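Lista de discussão: Psicologia dos Média e Jogos Digitais
9 de junho de 2021
Por: Secretariado da lista

Assunto: Re: Desenho do estudo sobre recompensas aleatórias em jogos para telemóvel

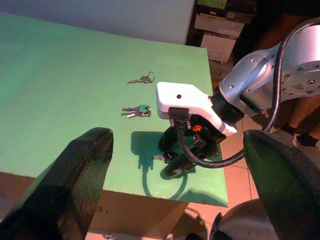
1. Resposta ao pedido de parecer

Exmos. Senhores,

Acusamos a receção da mensagem enviada pela equipa de Burnville, que se transcreve parcialmente para benefício dos assinantes que aderiram à lista depois dessa data.

> Estamos a preparar um estudo sobre a relação entre a compra de caixas de recompensa aleatória e o comportamento de jogo a dinheiro em adolescentes. O protocolo prevê 224 participantes, recrutados em escolas secundárias, com dois momentos de recolha. Utilizaremos o jogo Stotach, que permite desativar as compras sem alterar a progressão do jogador.
>
> Solicitamos a opinião dos membros sobre dois pontos: a) se o intervalo de 9 semanas entre recolhas é suficiente; b) se a escala Buckley, na versão portuguesa, pode ser aplicada a menores de 16 anos sem nova validação.
>
> Agradecemos igualmente indicação de literatura em que o efeito tenha sido medido com registos de compra e não apenas por autorrelato.

Quanto ao ponto a), entende o grupo de trabalho que o intervalo proposto é curto para sustentar qualquer afirmação sobre a direção do efeito. Uma correlação entre a despesa em recompensas aleatórias e a pontuação numa escala de jogo problemático é compatível com pelo menos duas leituras: a de que a exposição a este mecanismo favorece a aproximação ao jogo a dinheiro, e a de que os jovens já inclinados para o jogo a dinheiro gastam mais neste tipo de conteúdo. Dois momentos de recolha dificilmente permitem separar estas leituras. Recomenda-se um terceiro momento, a realizar em novembro, já com o novo ano letivo em curso, ficando a equipa obrigada a prever a perda de participantes que mudem de escola.

Quanto ao ponto b), o parecer é desfavorável. A escala Buckley foi adaptada com uma amostra de adultos e contém 3 itens relativos a crédito, salário e despesas domésticas que não têm correspondência na vida da maioria dos adolescentes. A eliminação desses itens altera a pontuação total e invalida os pontos de corte publicados. Sugere-se um estudo prévio de validação, com entrevistas cognitivas, ou a substituição por um instrumento construído de raiz para esta faixa etária.

2. Registos de compra

O recurso a registos é de saudar. Convém, todavia, ter presente que a conta de pagamento pertence com frequência a um adulto do agregado e que o mesmo dispositivo pode ser partilhado por irmãos. No projeto Tudalar, em que colaboraram alguns assinantes desta lista, cerca de 2 em cada 9 contas analisadas apresentavam compras de mais do que um utilizador. O protocolo deverá indicar como serão tratados estes casos e em que fase serão excluídos.

Deverá ainda constar do processo o consentimento escrito do titular da conta, distinto do consentimento parental para a participação do menor. A comissão de ética da instituição proponente terá certamente exigências próprias sobre a conservação dos dados.

3. Comunicação de resultados

Solicita-se especial prudência na redação do resumo. O termo "dependência" tem sido empregado na imprensa para designar realidades muito diferentes, desde a despesa ocasional até ao quadro clínico. Um estudo escolar não permite estabelecer diagnósticos. Propõe-se que o texto refira "indicadores de jogo problemático" e apresente a dimensão do efeito juntamente com o respetivo intervalo de confiança.

Os assinantes que disponham de bibliografia pertinente deverão remetê-la em resposta a esta mensagem, mantendo o assunto inalterado para efeitos de arquivo. Os anexos de grande dimensão não são distribuídos pela lista.

Com os melhores cumprimentos,

O Secretariado da lista
Psicologia dos Média e Jogos Digitais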